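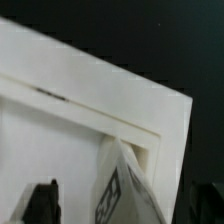
The corner of a white plastic frame against a black background.

How to Clean Yellowed and Grimy White Plastic Around the House
By Daiane Araújo

White plastic looks so fresh the day you bring it home, and then one morning you glance over at the fan or the light switch and wonder when it turned the color of weak tea. I put up with it for years (my kitchen radio was practically beige) before my neighbor Odair showed me how his mother used to do it, and I have been fiddling with the method ever since. It takes a bit of patience, but it's pleasant work if you put some music on, and you probably have most of what you need under the sink already!

What you'll need

Dish soap, the plain kind
Baking soda
White vinegar
Two soft cloths, one for washing and one for drying
An old toothbrush with soft bristles
Cotton swabs
A melamine sponge, optional
A basin or a clean sink

Before you start

Unplug anything that plugs in. Take out the batteries, too, and if there's a cover or a tray that snaps off, snap it off and wash it separately. Anything with wires inside gets wiped with a damp cloth and never goes in the basin. I lay an old bath towel on the table and put the screws in a teacup, and then I try very hard to remember which teacup.

Try whatever you're going to use on the back or the underside first. Plastics are all a little different, and matte finishes in particular can come up shiny if you rub one patch too long.

Step 1: Dust it dry

People love to skip this one, and I understand, but dust plus water makes a gray paste that works its way into every seam. Go over the whole thing with a dry cloth, then run the toothbrush along the edges and into the corners. Tap it out over the trash can now and then.

Step 2: Wash with soap

Fill the basin with warm water and a good squirt of dish soap. Loose parts can soak for 11 minutes while you make yourself some coffee. For parts that can't get wet, dip the cloth, wring it out until it hardly drips, and wipe in long, straight passes. Circles leave swirls you'll only notice in the afternoon light, when you've already put everything away.

Greasy kitchen things may want a second wash. Change the water in between, please.

Step 3: Baking soda for the stubborn spots

Mix two tablespoons of baking soda with enough water to make a paste like soft frosting. Dab it on the stain, let it sit while you do something else, and then rub it lightly with your fingertips or the toothbrush. Use the cotton swabs around buttons and vents. Wipe it away with a wet cloth, and then do that again, and probably once more, as the powder loves to hide in grooves and show up white and chalky later on.
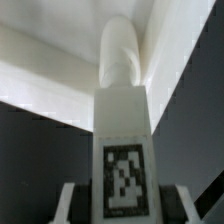
If there's a sticker or label you'd like to keep, work around it with a swab and don't let the paste sit against the edges. If you'd like it gone, a cloth dipped in vinegar and laid over the sticker for a while will usually loosen the glue. Peel slowly from one corner. My friend Valquíria swears by a hair dryer on low, and she does get lovely results, though I once softened a drawer handle that way and have been shy of it ever since.

Step 4: Rinse and dry

Rinse the loose parts under the tap, wipe everything else with a clean damp cloth, and dry it all right away. I leave mine on the towel overnight before I put anything back together or plug it in.

What about true yellowing?

Soap and baking soda will take off grease, smoke and fingerprints. When the plastic itself has yellowed with age and sunshine, though, you can scrub until supper and it won't budge much. Some folks use peroxide creams and sunlight for that, which I've tried with mixed luck (streaks!), so I'd practice on something you don't care about. A coat of paint made for plastic is another nice way out.

Keeping it white

A quick wipe with a barely damp cloth whenever you dust the room does most of the work. Keep things out of direct sun where you can, and never mix bleach with vinegar, please, not even a splash.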